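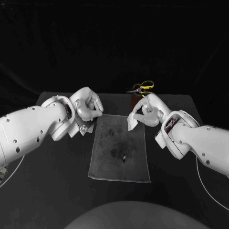 How should gray hand towels with set-in stains be washed before they are returned to general use? Our residence at Prisbridge keeps 389 of them, and a number still show darker patches after a normal cycle.
Posted by Goel House Office

Mizanur Kanagaratnam
Soak the towels in cool water with a measured dose of liquid detergent for up to 7 hours, then wash them separately on the warmest setting the care label permits. Fabric softener should be omitted, as it leaves a coating that holds soil in the fibers. Inspect each towel before drying. A towel that still shows a stain should be soaked again, as the heat of a dryer tends to fix the mark. Chlorine bleach is not advised on gray cloth, where it may leave pale or orange spots.

Towels should be laid flat for inspection, one at a time, on a clear surface under good light. Paper tissues and scraps should be removed before the load is started.
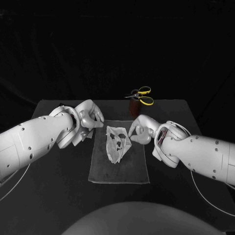 Gray towel laid flat on a dark table.

Planari Linen Desk
We concur with the above as regards bleach. Our own practice is a shorter soak, from Thursday noon until the evening collection. Towels that remain marked after two washes are reassigned to floor cleaning and are stitched at one corner so that they do not re-enter the bathroom supply.

skorkico_laundry
Just buy darker ones. We switched in November and the stains no longer show.

Contact the Help Desk | Copyright Prisbridge Community Help | Back to top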